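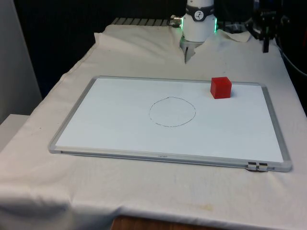
Figure 6. Workspace for the cube and circle task, table camera view.

6. Recording Demonstrations

6.1 Purpose

This section sets out the procedure for recording demonstrations of the cube and circle task at the Mengal station. In this task, the arm brings the red cube to the circle drawn on the whiteboard. The recordings are used to train the Colla policy. Operators should have completed the arm safety briefing before using this section.

6.2 Preparing the Workspace

1. Spread the cloth over the table so that it extends past the board on all sides. Small creases are acceptable. Folds must not lie under the board, as they cause it to rock.

2. Lay the whiteboard flat on the cloth in landscape orientation. A slight angle to the table edge is permitted.

3. Draw one closed circle with the thin marker. Draw it by hand. Variation in the outline is wanted in the data, and templates are not to be used.

4. Place the cube on the writing surface, outside the circle. Change its position between episodes according to the placement sheet.

5. Raise the arm to the ready position and confirm that the gripper finger is clear of the cloth.

CAUTION: Keep hands off the table whenever the arm is enabled. To adjust the board or the cube, pause the arm first and wait for the console to show HOLD.

6.3 Checking the Cameras

Each episode is stored with one stream from the table camera and one from the wrist camera. Both must be running before the first episode of a session.

1. Open the Dresine console and select Streams.

2. In the table view, confirm that the whole board and the cube are visible.

3. In the wrist view, confirm that the fingers of the gripper are visible. The wrist camera turns with the arm, and its background may include walls or ceiling. This does not require correction.
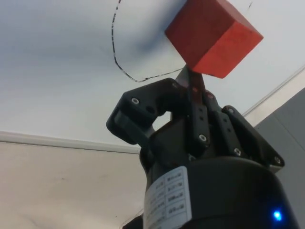
4. Select Sync Test. If the two streams differ by more than 2 frames, restart both and repeat the test.

NOTE: Do not wipe a lens during a session. If a lens must be cleaned, close the session and open a new one.

6.4 Recording an Episode

1. Enter the operator name and the task code, then press Record.

2. Guide the arm to the cube at an even speed. Close the gripper, lift, and move toward the circle.

3. Lower the cube and open the gripper. Return the arm to the ready position before pressing Stop.

4. Mark the episode Keep, Retry or Discard. An episode in which the cube is dropped is marked Retry and is not deleted.

An operator may record up to 21 episodes before taking a break. Redraw the circle in a new place after each break, and erase the old outline fully.

Starting positions should cover the whole board over the course of a session.
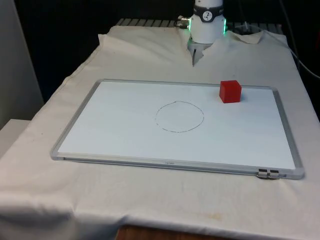
Positions close to the far edge are under-represented in the present set, which holds 2,971 kept episodes, and operators are asked to give them priority until further notice. The placement sheet is revised every Tuesday by Anum Swati.

6.5 Closing the Session

1. Park the arm and disable it at the console.

2. Upload the session folder to the Werum server. Do not rename any files.

3. Enter any faults in the station log. Faults involving the gripper are also to be reported to Danish Magsi before the station is used again.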